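Progress report no. 4, Gernholm community food scraps trial
To: Ernthorpe Neighbourhood Fund
From: Eusebio Puma
July 5, 2025

Quick one, sorry, the long version comes with the accounts.

Where we are. Kitchen caddies handed out to every household on the Kesura Street side. Xolalpa Court is slower, mostly the buzzer problem (half the flats don't answer, the other half have moved). Still going back evenings. Signed up so far: 8 streets, which is what we promised you by now, so on target there.

Collected 700 kilos since May. Better than I'd budgeted for. Most of it peelings, tea bags, bread. Lots of bread. Garden centre takes the finished compost and has asked for more than we can give them.

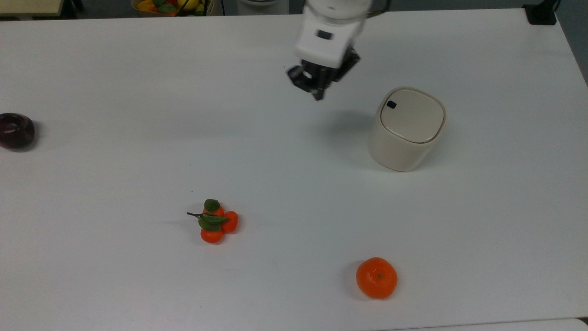
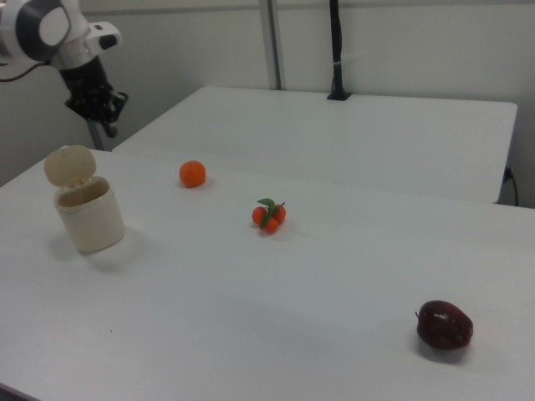
Contamination is still the main headache. Plastic produce stickers, the odd fork, and bags labelled "degradable" that aren't compostable at all. We reprinted the fridge sheet with the bag question at the top in bigger type and I think its helping, though I wouldn't swear to it yet. The other grumble is smell, and that mostly comes down to people leaving the caddy open on the bench. Any small bin with a lid does the job, like the cream one in the first photo, it doesn't have to be ours. Said so in the newsletter and got seven replies, all from people already doing it. Oh well.

Money. Spent to date is within the grant. Over on liners, under on printing. Trailer tyres were not in the original budget, I moved the signage money across to cover them, please shout if thats a problem. Receipts in the shared folder, except the tip fees, still chasing.

Not going so well: the school. Keen at first, then the office changed hands and no one has returned a call. Will try once more after the holidays and if nothing, I'd like to offer that bay to the allotment group insted.

Next up
- second heap turned and covered before the wet weather
- finish Xolalpa Court
- new rota for the trailer, current one is basically me
- short survey, four questions, paper and online

One ask. Could the final payment come a bit earlier than planned? The liner supplier wants paying up front now. Happy to talk it through by phone, mornings best.

Eusebio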